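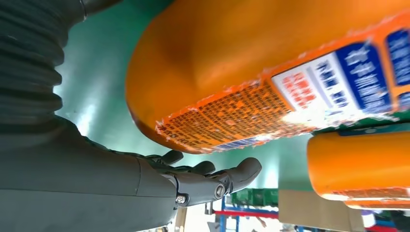 Losness demonstration set, progress to Sep 28, 2020
Prepared by Éabha Hanrahan for Clikia

The target for the bottle-handling task is 2,000 accepted examples. To date 1,467 have passed review and 156 were rejected, mostly for late grasp labels. Orange bottles with clear caps remain the only object class. Wrist and head views are stored with joint positions for each example.

Starting layouts vary. Bottles lie on their sides or stand on the green table, and some layouts keep the plastic wrapping.

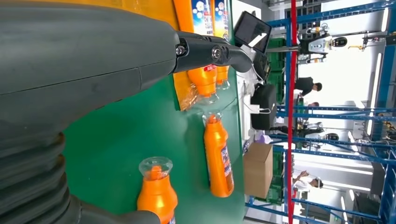 Roel Kuipers asks whether the wrapped layouts should be scored separately, as the first model was trained without any. They will be, beginning with the next batch.

A further 119 examples have a person's hand within reach of the bottles. These carry their own tag and are excluded from the total above.
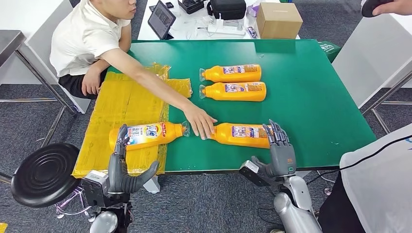

Wilma Visser would prefer to hold the tagged group back until the stop labels are checked. Checking is under way. The training run at Plilteo is planned for March.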